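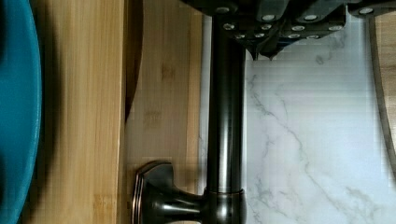 The black faucet and the white stone.

Threads > Food and Home > Bouchra Bennani

Home | Latest | Threads | Authors | Contact
Print this page | E-mail this page

Bouchra Bennani
5 April 2018

1/ I want to write a little about family recipes and how difficult it is to put them on paper. For two years I have been trying to write down what my mother cooks. I thought it would take me one summer.

2/ The first problem is that my mother does not measure. She says "flour, as much as it wants." I asked her how I can know what the flour wants. She looked at me as if I had asked how to know when I am sleepy.

3/ So I began to weigh everything behind her back. She takes a handful of semolina, I hold a bowl under her hand, I put the bowl on the scale, I give it back. She was patient with this for one morning. On the second morning she told me to go and buy parsley.

4/ Her "glass" is also a problem. It is a tea glass with a gold line, and she fills it to the line for oil but over the line for sugar. When the glass broke in October she bought another one, bigger, and changed nothing in the way she speaks. It is still "one glass." The cake is still good. I can't explain it.

5/ For her bread I finally arrived at 400 grams of flour for one round loaf. I was very proud of this number. My aunt read it and said it is too much, and that my mother always made her bread too big.

6/ If you are doing the same work with your own parents, my advice is to write the spoken words first and the numbers later. I lost many good expressions in the beginning by translating too fast into grams and minutes. "Until it smells like a wedding" is in my notebook now. The oven temperature is in small letters next to it.

7/ Also write the date and who was in the kitchen. I have three versions of the same lentil soup and I don't know anymore which one is from my mother and which one is from our neighbor.

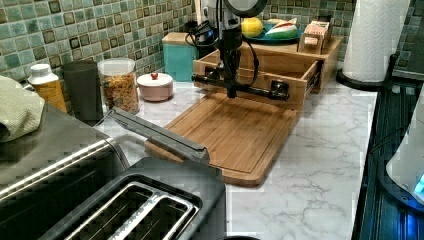
Bamboo cutting board, with the wooden organizer and its open drawer behind.

8/ A few people asked about the notebook. It is a plain one from Larkomis with 244 pages, and I have filled a bit more than half. I write on the right page only. The left page stays free for corrections, and for my aunt.

9/ Napaporn Wongsuwan wrote to me that in her family the order of the steps is kept secret but the ingredients are told to everybody. I like this very much. With us it is the opposite. My grandmother would let you watch the whole day and then add the spices while you answered the door.

10/ About spices: I had to learn that the name on the bag is not enough. What my mother calls "the red one" is a mix she buys at Tazi, the small shop next to the bus station. The owner grinds it himself and he also does not measure. I asked. He was a little offended, I think.

11/ Someone asked if it is better to film. I tried it. In the film my mother speaks like a school teacher and cooks something different, much more careful, with less salt. When the phone is in my bag she cooks the normal way. So for me it is pen and paper, but maybe your mother is less shy than mine.

12/ One practical thing. Cook the recipe alone after you write it, in the same week if you can. I waited four months with the stuffed sardines, and when I opened the page I found "close them like before." Before what? I called her and she did not know either.

13/ Ayman Saber asked me to share one recipe in full. I will do the lentils next, all three versions, and you can tell me which one you prefer. Please don't tell me if it is the neighbor's.

14/ And if somebody knows a good English word for the bread that stays stuck to the fingers when you knead, please write it to me. We have a word for it at home. In the notebook I left an empty space.

Print this page | E-mail this page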